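Come and work with me! Part-time sorter and shop assistant, Drendunitz Second Hand, Wosstead

Posted 26/10/2021 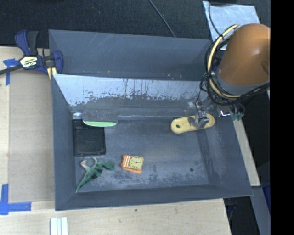

A grey bin with a black tray and a few other bits in it.

Hello! I'm Lesia Ostapchuk and I run Drendunitz, the second-hand homeware shop at 321 Clorkow Road in Wosstead (the one with the yellow door, between the barber and the place that does the keys). I've had the shop since 2000, and I'm looking for somebody to join us for 13 hours a week, because I've finally accepted that I can't price saucepans, answer the phone and carry a sideboard all in one go.

We sell everything you'd find in a house except clothes and books. Plates, lamps, curtains, small furniture, baking tins, more gravy boats than one town could ever need. Most of it comes from people who are moving or clearing a relative's home, and they bring it to the back door in boxes, bags and once a wheelbarrow.

What you'd be doing

Mornings are mainly sorting. Somebody drops off a load, you unpack it on the long table, check each thing over, wash what needs washing and put it on the right shelf for pricing. You'd be looking for chips, cracks, loose handles, missing lids. I'll show you how we price (there's a notebook, it's very battered and I love it) and after a few weeks I'd want you pricing on your own. If you get one wrong, somebody gets a bargain and we carry on.

Afternoons are more about the shop floor. Serving, wrapping, tidying the shelves after people have rummaged, and a fair bit of chatting. Some customers come in for one teaspoon and stay until closing. Please don't apply if that sounds like torture!

There's lifting. Boxes of crockery are heavy and the stockroom is up four steps. We have a trolley for the flat bits and there'll always be a second person for furniture, but you do need to be all right on your feet and happy carrying things. If you'd be great at the rest of it and the lifting is a worry, ring me anyway and we'll talk about how to split the jobs.

You'd be working with me, with Gilberto Cuadros, who does the repairs and the van, and with Ebere Effiong on Saturdays. Gilberto can mend nearly any chair and will want to tell you how. Ebere does our windows and has a much better eye than I do, so if you fancy having a go at a display, she's the one to pester. There's also Obi, the shop dog, who is old and sleeps under the till. You must be fine with dogs.

Hours and pay

Wednesday 9.30 to 4.30 with half an hour for lunch, and Saturday 9.30 to 4.30, with half an hour for lunch as well. I can be a bit bendy about the Wednesday but I can't move the Saturday, sorry, it's our busiest day by miles. Pay is £10.20 an hour, paid every fortnight, with paid holiday worked out on your hours. You also get a third off anything in the shop, and first look at what comes in, although I get first look at the enamelware and that's not up for discussion.

It's a permanent job with a trial period of six weeks. After that we sit down with a cup of tea and both say how we think it's going.

Who I'm looking for

I don't mind if you've never worked in a shop. I do mind about turning up on time, being kind to people and being careful with breakable things. A lot of those who bring us boxes have just lost somebody, and they'll sometimes want to tell you about every single dish. You need the patience to stand and listen, even if there's a queue.

It'd be handy if you could add up without the till (it sulks), write a neat label and use a phone well enough to put photos on our page. A driving licence would be lovely but it isn't needed.

We've had school leavers, retired people and a trained pastry chef in this job. Yannick Guillot, who's leaving us to go back to college, came for one summer in June three years ago and never quite left, so I'll be very sad and you'll have a good person to learn from for your first two weeks.

How to apply

No forms. Write me a letter or a note, a page at most, telling me a bit about you and about one second-hand thing you own and wouldn't part with. Drop it through the door or hand it to whoever's at the counter. Put a phone number on it, please, in large writing!

I'll ring everybody back, including the people I can't take on. If I'd like to meet you, we'll have a chat in the shop and you can do an hour of sorting with me, which I'll pay you for. Notes by the second Saturday in November, please, and I'd love you to start as soon as you can after that.

Lesia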